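Search this site Search Go

Student Robotics Project: Progress Report to the Hevar Fund

Prepared by Kylie Lowther, project lead, Resen College

1. Purpose of this report

This report covers the second term of the student robotics project supported by the Hevar Fund. It sets out the work done since the last report, the money spent and the matters on which we would welcome the Fund's advice. The grant of £4000 was paid in two equal parts, and the first part of £2000 has now been spent in full.

2. Background

The project gives students in their final two years at the college the chance to programme and test a robot arm on everyday kitchen tasks. It is run as an after-school club, with a longer session on Saturday for the teams that have entered the Lomow Challenge. The Challenge asks each team to carry out a serving task with ordinary utensils, and the rules do not allow handles to be altered or padded.

3. Work carried out

The first weeks of term were given to safe working and to the basic movements of the arm. Students then moved on to picking up, holding and releasing single objects. The table layout was agreed in the fourth week and the teams have kept to it, so that results from one session can be compared with those from another.

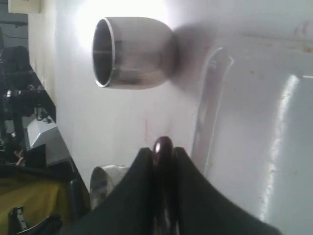 The teams found that the approach to the cup mattered a good deal more than they had expected. Bright reflections from polished metal made its edge hard for their software to find, and two sessions were lost to this problem. The Pretorius team dealt with it by lowering the room lights and by fixing the starting position of the arm. The second team chose to keep the lighting as it was and to rewrite part of its code. Both methods are still in use, and a choice between them will be made before the entry is submitted.

By half-term the club had logged 235 attempts at the full task. Each attempt is entered in a shared record with the name of the student in charge, the settings used and a short note on the outcome. The quality of these notes was uneven at first. It has improved since the students began to read each other's entries at the start of every session.

The present stage of the work concerns the use of a spoon with rice. Gripping a slender handle at a steady angle has proved the hardest part, and progress has been slower than our plan allowed.
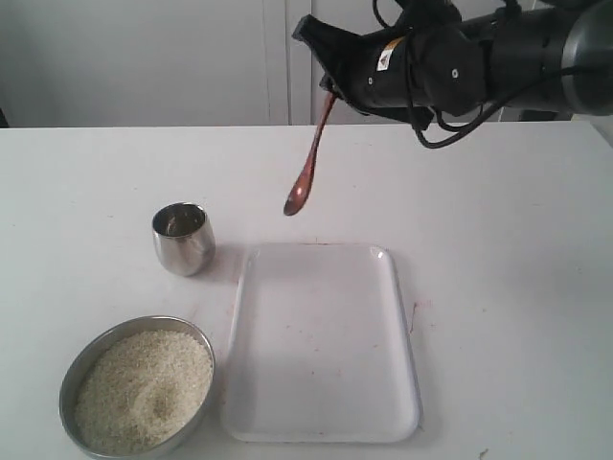
Figure 2. The arm holding the wooden spoon above the table, with the steel cup, the bowl of rice and the white tray.

4. Spending

The first payment was used for replacement gripper fingers, cables, utensils and staff time on Saturday. Travel to the Challenge will be met from the second payment. We ask the Fund to agree that a small sum set aside for printed materials be moved to spare parts, where the need is greater.

5. Next steps

The teams will continue with the spoon task until the end of term and will hold a trial run before college staff in June. A written account of the trial will be sent to the Fund with the final statement of spending.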